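# Chapter 7: Packaging and the Cost of Moving Goods

Every product a store sells has been packed at least twice. The maker packs it once so that it can be sold, and someone packs it again so that it can travel. The first kind is called primary packaging. The bag around a loaf of bread and the tube that holds toothpaste are both primary packaging. The second kind is called transport packaging, and for most goods it means a corrugated box.

Chapter 6 looked at what a firm pays to make a product. In this chapter we follow the product out the door. Packing, storing and shipping are often grouped together under the name distribution costs. In some trades they are small. In others, such as low-priced household goods, they can be larger than the cost of making the item.

## What you will study

By the end of the chapter you should be able to

- tell fixed distribution costs from variable ones
- work out the dimensional weight of a parcel
- compare the unit cost of shipping in small and large lots
- explain why two firms selling the same product may choose different boxes

You will need the idea of unit cost from Section 6.2. If you skipped that section, read it before starting the exercises.

## Opening case: Plernwood Supply

Plernwood Supply sells bathroom and kitchen goods by mail from a single warehouse in the town of Hundeck. It carries 207 products. Most are light, and few sell for more than 18 dollars.

For its first years in business the company used one size of box for nearly everything. The owners liked the arrangement. They bought boxes in large lots at a good price, and new packers could be trained in a morning. An order that did not fill the box was padded with paper.

Then its carrier, Fandby Freight, changed the way it billed. Until then Fandby had charged by actual weight, so a half-empty box cost little more to send than an empty one. Under the new terms each parcel was billed by its actual weight or its dimensional weight, whichever was greater. Dimensional weight is found by multiplying length, width and height and dividing by a number the carrier sets. A large box of cotton goods might weigh very little on the scale and still be billed as if it were heavy.

Plernwood's shipping bill rose by 40 percent in the first quarter under the new terms. Sales had hardly changed. The company looked at three responses.

1. Raise prices enough to cover the increase.
2. Stock several sizes of box and train packers to choose among them.
3. Move to Bratu Parcel, a smaller carrier that still charged by actual weight but took longer to deliver.

Each choice had a cost. Higher prices would lose some customers. More box sizes meant smaller orders from the box supplier, a higher price per box, and more shelf space taken up by flat cardboard. Slower delivery was hard to put a figure on, though the company's own records showed that late orders led to more refunds.

In October the owners settled on the second choice, with four sizes in place of one. We return to their figures in Section 7.3, where you will be asked to check whether the decision paid for itself.

## 7.1 Fixed and variable distribution costs

A fixed cost stays the same over a given period no matter how many orders go out. Warehouse rent is the usual case. Insurance on the building is another. A variable cost rises and falls with the number of orders. Boxes, tape, labels and postage all belong here.

Wages are harder to place. A packer on a yearly salary is a fixed cost in the short run. A packer paid by the hour, and called in only when orders are waiting, is closer to a variable cost. Many warehouses use both, and their accounts split wages between the two headings. When you meet wages in an exercise, read the terms of employment before you decide where they go.

The line between fixed and variable also depends on the length of time being studied. Over a week, rent cannot be changed. Over several years, a firm can move to a smaller building or a cheaper town, and rent becomes one more thing it can adjust.

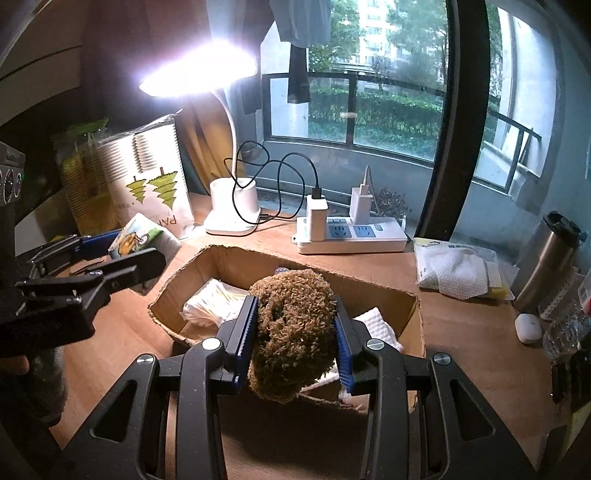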